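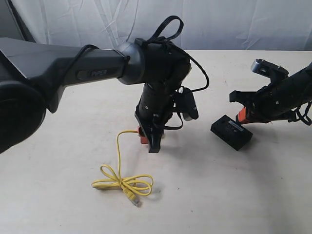

Section 3. Preparing and Storing Patch Cables

3.1 Scope

This section applies to all loose network cables kept at the workbenches of the Varela building. It covers inspection, coiling, labeling and return to storage. Cables that are permanently installed in walls, floors or cabinets are covered in the Isirier installation guide and must not be removed under this procedure.

3.2 Before You Begin

Clear a section of the bench large enough for the cable to lie flat. The surface must be clean and dry. Have the following at hand:

Hook-and-loop ties, short
Blank cable tags and a permanent marker
A dry, lint-free cloth
The Jemia cable tester and its remote unit
The storage log for the bench

CAUTION: Disconnect both ends of the cable before handling it. Do not coil a cable that is still attached to powered equipment.

3.3 Inspecting the Cable

1. Lay the cable on the bench and loosen any tangles by hand. Work from one end toward the other. Do not pull on a plug to free a knot.

2. Run the cable through the cloth along its full length. Stop at any flat spot, cut or sharp kink and mark the place with a tag.

3. Examine the plug at each end. The locking tab must be present and must spring back when pressed. The contacts must be even and free of dirt.

4. Confirm that the outer jacket reaches into the body of the plug. If the inner conductors can be seen behind the plug, set the cable aside for repair.

5. Connect the cable to the tester and run the full sequence. All pairs must pass. Repeat the test while gently flexing the cable close to each plug.

NOTE: A cable that passes at rest and fails when flexed is to be treated as a failed cable. Tag it "REPAIR" and enter it in the log.

3.4 Coiling

1. Hold one plug in the palm of the left hand, leaving a short tail. Left-handed staff may reverse the hands throughout.

2. Form the first loop with the right hand and lay it into the left. Let the cable follow its natural curve.

3. Form the second loop in the opposite direction, turning the wrist so that the cable passes behind itself. Continue with alternating loops until the second plug is reached.

4. Keep the loops equal in size. The inside of the coil must be no tighter than the gauge ring supplied with the bench kit.

5. Fasten the coil with a hook-and-loop tie at two opposite points. Both plugs should lie on the outside of the coil, where they can be reached without opening it.

CAUTION: Do not wrap a cable around the hand and elbow, and do not use plastic zip ties. Both practices can deform the cable.

3.5 Labeling and Storage

1. Write the length, the category and the bench number on a tag. Attach the tag near one plug, clear of the locking tab.

2. Hang the coil on the Rikora rack by length. Coils must not be stacked flat under power supplies, adapters or other boxed equipment.

3. Enter the cable in the storage log and initial the line.

Cables tagged "REPAIR" go in the bin below rack position 927. They are collected for re-termination each April. A cable that has been re-terminated 3 times is to be discarded.

NOTE: The rack is rated for about 1,000 coils in total. Report a full row before hanging additional cables on it.

3.6 Responsibility

Questions about testing should be directed to Timo Engelhardt. Requests for tags, ties and replacement gauge rings should be sent in writing to Andri Plattner.

Section revised 18 Aug 2019. Replaces all earlier bench sheets on cable handling.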